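Interior Materials I - Handout 4: The Speckled Carpet
Course notes, Anisa Lau

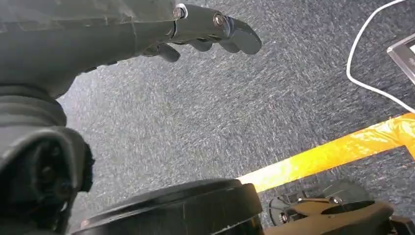

Fig. 1. Blue-gray speckled carpet.

I love this unit, and I hope by the end of it you'll be looking at floors everywhere you go! Carpet gets less respect than wood or stone in most textbooks (ours gives it four pages), but it covers a huge part of the rooms people work and study in, and a good speckle is a lovely piece of design.

What we mean by a speckle
A speckled carpet mixes small flecks of two or more colors so that no clear figure or repeat stands out. From across a room your eye blends the flecks into one color. Up close they come apart again. Painters will recognize the idea, and Kulap Suwannarat, who takes the color theory course, has kindly agreed to let us borrow her spinning disks for the first half hour.

Look at the color in Fig. 1 first. Is it a blue that has been grayed down, or a gray leaning toward blue? Write down your answer before you talk to anyone. Then hold a plain gray card next to the page and look again. Most people shift their answer at least a little.

Why mid-tones work so well
A very dark floor shows lint and pale dust. A very light one shows soil and drips. A mid-tone with flecks on both sides of it gives each kind of dirt something to hide among - wonderful for a hallway, not so wonderful if you drop a small screw or an earring. Think about who will be looking for things on the floor before you specify a busy pattern.

Dark objects on a cool floor
Black fittings keep their outline well against blue-gray. The round black base in Fig. 1 is a good shape to practice on: note the raised rim and how the light catches along the curve. Sketch it in pencil first, then add the floor tone around it. Please don't draw every fleck! A loose texture in one corner is plenty.

Reading a sample
We'll use the Molefe and Sturkorero sample books. For each sample, note:
- base color and fleck colors, in your own words
- whether the flecks are sharp or soft at the edge
- how it looks at arm's length, and from the far end of the studio
- how it changes when you turn it a quarter turn

The last one surprises people. Pile leans, and the same piece can look darker from one side. My favorite for showing this is Molefe 518, so fight over that one politely.

Exercise for next time
Choose a floor you walk on often. Make two color swatches, one matched from standing height and one matched while kneeling, each 100 mm square. Mount them side by side with a short note on the light in the room. Fouad Aoun will collect them at the start of the session.

Sturkorero 707 is missing from the second sample book. If you have it, please bring it back - we need it for the stair unit in November.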